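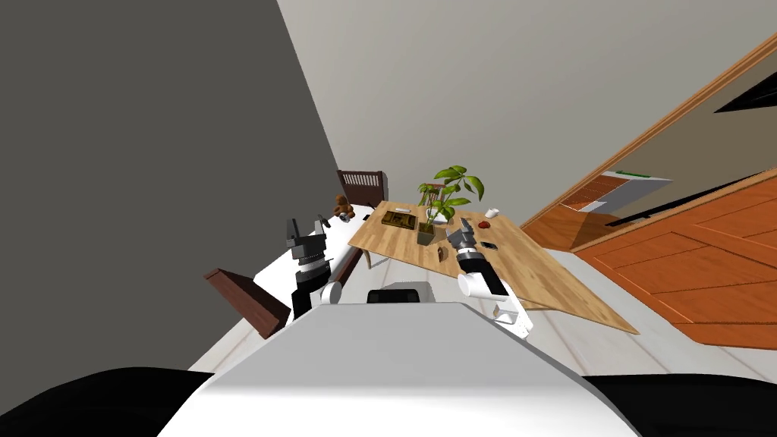 Most of what goes wrong happens before the arm moves, according to Hamish Leckie, and visitors to the Pladura open day got to see why. The demonstration ran in simulation, with a two-armed robot working at a table that held a potted plant and a tray. Each task was repeated 500 times with the starting layout shifted between runs – plant, tray and robot base included.

Sihan Peng took questions at the console. A run is stopped after 70 seconds and logged as a failure. Five failures in a row return the task to the planning group at Nurnley, where the grasp settings are reviewed.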